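Thread: a long day at the Donen shareholder meeting, and why we went 1/ 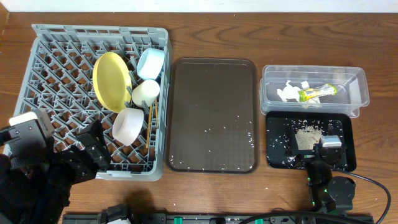

Devach River Watch – Shareholder Action Team

2/ Well, we made it inside! Four of us had proxy cards for the Donen annual meeting (thank you, thank you to everyone who lent us their shares) and we got seats close enough to the front to be hard to miss.

3/ For anyone new here, Donen wants to run the Rarkier pipeline under the Devach River, just upstream of where so many of our families fish and get their drinking water. We've been writing letters for a long while now and mostly getting form letters back.

4/ So this time we brought the letters with us. 186 of them, from both sides of the river, and a few with drawings by the kids at Rathnayake Landing that I wish the whole room could have seen.

5/ The board chair gave us two minutes. We asked who pays if the pipe leaks under the winter ice – he said there is a "response framework" and that it would be shared in due course. We asked when. He moved on to the next question.

6/ Still, the vote on our resolution for an independent spill study came in at 28 percent, and last year it got 17! I teared up a little, and I'm not ashamed of it.

7/ A lady who has held Donen stock for ages stopped us by the coats afterward and asked for a copy of the resolution, so she has mine now, coffee ring and all.

8/ Next up is the state permit hearing in August. Comments can be mailed or handed in at the door, and I'll post the address as soon as I have it.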